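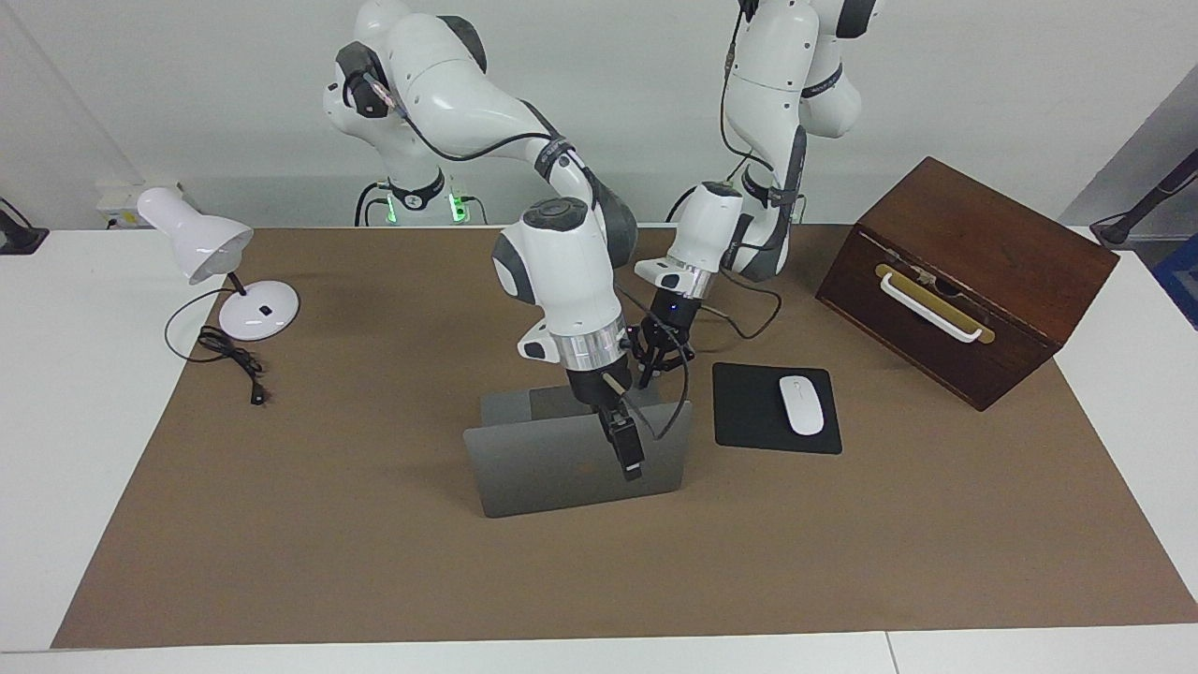
Towns should stop closing their public service counters. Musturow shut its counter in October and moved everything to a website, from parking permits to burial records. The town says it will save $3,000 a month. I don't doubt the figure, but I think the saving is a poor trade. An open laptop on a table is a fine tool for a person who already knows which form to ask for. Many people don't. They come in with a letter they don't understand and need someone to read it with them.

Marianna Kalinowski worked the Musturow counter for 14 years. She told me most visitors had the wrong form in hand when they reached her window. She crossed it out, gave them the right one and sent them home. The website accepts the wrong form and rejects it 15 days later by email.

The council points out that 3,523 residents have signed up for online accounts. I have one too, and I use it to pay my water bill. Signing up tells us people were given one door and went through it.

Sullik, the next town over, kept a counter open two mornings a week. The clerk there also answers the phone. Musturow could do the same with the staff it still has, and the council should vote on it before the winter budget is settled.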